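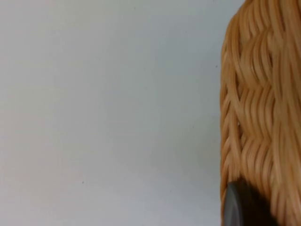 The basket, the wall, and one finger of Fortin.

My aunt Josée says you can't teach a machine to be gentle if you were never gentle yourself, and then she looks at my left thumbnail, the one I got with the mallet in September, and goes back to her tea. So that's the kind of support I had going in!

We built Fortin in the back of the Rimside workshop, Kenneth and me, out of an arm he got from a school that was closing and a pile of parts that cost me 153 dollars (I have the receipts in a cookie tin, Kenneth, if you ever read this). The camera went on the wrist. Kenneth wanted it up on a pole where it could see the whole bench, but I like the wrist. You get to see what the hand sees, and mostly what the hand sees is wall.

The basket was my grandmother's. She kept yarn in it, and before that bread, and before that, according to Aaliyah, me. Aaliyah is my cousin and she lies about everything, but she does it so nicely that I've kept that one.

"You're going to let it grab that?" Kenneth said.

"I'm going to let it touch that."

"What's wrong with a bucket?"

I told him you can squeeze a bucket all day and learn nothing about yourself. He wrote that on the whiteboard and put a question mark after it, and it stayed up for weeks.

So there we were on a Sunday night, the heater ticking, Gordon Lapointe from the next bay running his sander and then, bless him, shutting it off and coming over to lean in our doorway with dust in his eyebrows. I had my nose practically on the laptop. On the screen the wicker came in from the right, huge and honey-colored, all those little waves going up the side like somebody had combed it. I'd had that basket in my house for years and never noticed the rows lean against each other. First one way, then the other. My grandmother would have noticed.

"Slower," I said, to a machine with no ears.

The finger crept up dark and blurry in the corner. Kenneth was reading pressure numbers under his breath. Gordon had stopped chewing. And I thought about her hands, which were enormous, and how she could lift a sleeping kid off a couch and carry her up a flight of stairs without waking her, and I swear I held my own hand out in front of me in the air, half curled, as if that would help.

"Contact," Kenneth said, very quietly.

I waited for the crack. I know what old wicker sounds like when it goes, I sat on the lid of that thing when I was seven.

The heater ticked. Gordon swallowed.

"Well, is it holding it or not?" he said.

"It's saying hello," I told him, and I reached over and turned the lamp up a little so I could see.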